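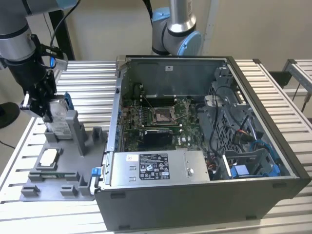 The tray is the part that works

I have an opinion about home robot projects that I keep repeating at the shared workshop in Kollville, so I am going to write it down once and point people to it. Most of us spend our time on the arm and our leftovers on the fixture. It should go the other way around.

Our own build puts parts into an old desktop computer. The tower lies on its side on the bench with the panel off, the parts wait on a printed tray next to it, and an arm picks them up and places them. The project is called Niritz. It has been going since July, evenings mostly, and it is a decent test of my opinion because we did things in the wrong order first.

In the beginning the parts lay on a flat rubber mat. We had a depth camera looking down at them and a lot of code that tried to work out where each one was and how it was turned. It did fairly well with a hard drive, a big box with straight sides. It did badly with memory modules, which are thin and like to lie with one end propped on something. A grasp that was off by two millimeters at the mat was off by two millimeters at the slot, and a memory slot does not forgive that. We spent around 29 evenings on the camera code. I wrote a good part of it and I was proud of it.

Then we printed a tray with posts and pockets. A drive stands upright in it, a module sits in a narrow slot, and the processor has a pocket of its own. The first version took me an afternoon to draw and most of a night to print. The memory grasps got better the next day, and we had not touched the software.

I know what people say to this. They say a fixture is cheating, that a robot that needs its parts lined up is only a fancy record player. I have heard this from people whose own coffee maker needs the filter put in the right way. Factories have used trays, nests, pins and stops for as long as they have made things in quantity. A person at a bench does it too, if that person has to do the same job all day. You set out your screws in a dish. You put the work against a block so it stays put.

There is a fair complaint buried in there, though. If the point of your project is to study how a robot can handle a mess, then a tray takes away the thing you are studying. Fine. Then say that is the project, and leave the mess alone. What bothers me is the much more common case, where someone wants a machine that does a job, gets stuck on seeing, and never asks whether the seeing was needed.

The other thing a tray does is show you which problems are real. Once the pick was repeatable, the trouble that was left was all in the last half inch. Does the drive go into the cage straight? Does the module start level in its slot, or does one end go in ahead of the other? Are the finger plates gripping a part where it is stiff, or where it bends? Those are good questions, and you cannot get to them while every try begins from a different grasp. 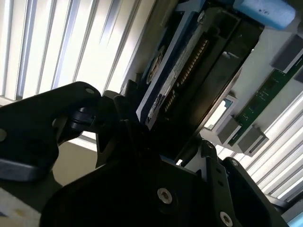 Kibet Kioko thinks I am overselling this. In a long message to the workshop list, Kioko wrote that a tray moves the error somewhere else, onto whoever loads it, and that a person who drops a module in backward will get a very repeatable wrong answer. The message went on to say that our tray fits one model of computer, that the next one through the door will need a new tray, and that after 9 of those we would have been better off with the camera.

The first point is right and I have changed the tray because of it. The memory pocket now has a small rib that lines up with the notch in the module, so a backward one sits high and anybody can see it. That took ten lines in the drawing. I would rather fix that kind of mistake in plastic than in software, but it was a mistake and I had missed it.

On the second point we still disagree. A new tray costs us a few dollars in filament and one night on the printer. The drawing is set up so the pockets can be moved and resized without starting over. The camera code, on the other hand, needed attention every time somebody changed the lights or raised the blinds. I do not see the ninth tray as a failure. I see it as nine nights of a printer running by itself.

Where Kioko and I agree is on measuring. We keep a plain text log of every attempt, good or bad, and it is up to 786 lines. It has settled more arguments than I have. When someone says the gripper slips, we can look up when, and on which part. If you take nothing else from this, start a log before you start on anything clever.

My advice for someone starting at home is short. Bolt the arm and the work to the same bench, with metal rails if you can get them. Print a tray before you buy a camera. Draw it so the part can only go in one way. Run it until it gets boring, and only then take away one of the aids and see what breaks. If you have 500 dollars left over at that point, buy the camera, and you will know what you want it to look at.

The group over in Fuvanmont is trying the reverse with their build, Virág, with bare parts on a bare table and no fixtures at all. I hope they publish their log. I would like to put it next to ours and go through the memory modules line by line.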